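Review: Kellitz 2 grasp planning and wrist-camera perception software
Posted 8/28/22

We have been running Kellitz 2 since December, first on a trial licence and then on a paid one. It takes the picture from a wrist camera, works out what is in front of the gripper, suggests grasps and plans the arm's path to them. We use it for taking old desktop computers apart. Before this we had Pemow for planning and our own scripts for the vision side, so most of my comparisons are with that set-up.

Installation took an afternoon. The installer found our arm driver straight away but not the camera, and I had to type in the calibration by hand. The manual covers this on a page headed "Other devices", near the end. Hand-eye calibration itself is good. You move the arm to a set of poses over a printed board and it gives you an error figure for each one, so you can throw out the bad ones and run it again. Pemow only ever gave us one number for the lot.

Labelling is done in the same program. You draw around parts in saved pictures and it trains overnight on a normal graphics card. We labelled 400 pictures for the first model. It handled large, plain parts well from the start: hard drives, power supplies, memory modules. Cables were poor and are still the weakest point.
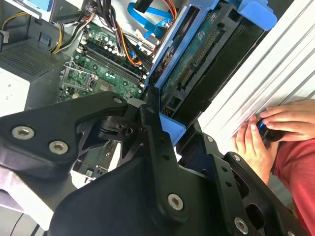 Occlusion handling is the main reason to pay for version 2 over version 1. The planner keeps a model of the case built up from earlier views, and fills in whatever the gripper is hiding at the moment. With our gripper that matters a lot, as the plates and finger can block most of the lower half of the view when they are over an open tower, leaving you with the memory slots, the empty CPU socket and the drive in its blue caddy to locate everything else by. Version 1 would drop a part from its list as soon as it went out of sight. Version 2 keeps it, marks it as remembered, and lowers the confidence over time. You can set how fast it fades. The default is too quick for slow work and I would change it on the first day.

It also has a person filter, which spots hands and arms in the camera view and holds the plan until they have gone. It works well enough as a convenience when two people are setting up a case. The manual says plainly that it is not a safety function and you should still have proper guarding and a stop button.

Grasp suggestions come as a ranked list with the approach drawn over the live view. The first one is usually sensible for rigid parts. On our cell a plan takes around 400 milliseconds, and collision checking against the case walls is included in that. I have no complaints about the speed. What I would like is a way to forbid areas on the part itself. At present you can mark a region of the case as off limits, but you can't tell it to keep off the connector end of a drive unless you write a rule for it in the scripting window.

The scripting window needs work. It uses Python, which is fine, but there is no undo past the last save and the error messages give line numbers for a file you can't open.

Cables are handled by a separate module called Blackwood, sold as an extra. We bought it in the spring.
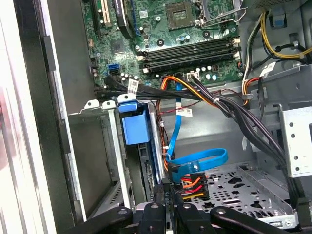

Wrist view over the drive cage, with the blue SATA cable looping beside the drive.

Blackwood traces each cable and tries to say where it ends. Bright single cables come out well. Dark bundles running together along a case wall tend to be merged into one, and a white label on a cable is sometimes read as the end of it. Raising the contrast setting helps with the labels. I haven't found anything that helps with the bundles. We ran 100 test traces on mixed towers and I would not let it choose a pull direction without someone checking the result first.

Support is by email through Limden, who sell it here. They answered within a working day each time, and sent a fix for the camera problem that is now in the main release. Updates have not broken any of our saved projects so far.

Good points: calibration, remembered parts, planning speed, support.
Bad points: scripting window, dark cables, camera set-up for anything not on their list.

I would buy the main program again. For Blackwood, ask for a trial and run it on your own cables before paying.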